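How to Get Ready for Your First Visit With a Urologist

Most first visits are short and involve more talking than testing. A little work the week before will make yours go faster.

1. Call the office and confirm the referral. Ask whether your records have arrived. If you had blood work done somewhere else, get a copy of the results and bring it with you. Patients seen at the Stolar office should use the records line, extension 119, and leave a date of birth with the message.

2. Keep a bladder diary. Write down what you drink, when you go, and how often you get up at night. Three days is enough for most people, but Dr. Hayashi likes to see 7 if there is time. Use a measuring cup and note the amount in milliliters. A line might read "6:40 a.m., 350, no urgency."

3. List your medicines. Include vitamins, cold pills and anything you take only now and then. Write the dose next to each one. Do not stop a blood thinner unless the doctor who prescribed it tells you to. 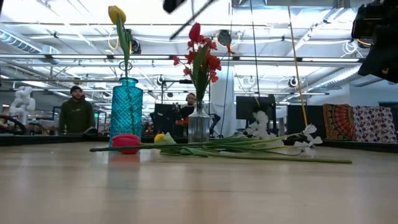
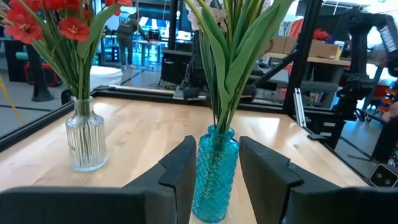 4. Write down your questions. Put the most important one first. If you tend to forget answers, bring someone along to take notes.

5. Plan for a urine sample. Drink a normal amount that morning and try not to use the restroom right before you check in. If you can't wait, tell the front desk and they will give you a cup when you arrive.

6. Ask about family history. Prostate, kidney and bladder cancer in a parent, brother or sister should go on the form, with the age at diagnosis if you know it. Kidney stones count too.

At the visit, a nurse will take your blood pressure and go over the forms. The exam depends on why you came. If a scan or a scope is needed, it is usually booked for another day, and you will get a separate sheet for that.

Call sooner if you have a fever with back pain, or if you can't pass urine at all. Those should not wait for an appointment.

Mio Hosoda, R.N.
Updated November 26, 2024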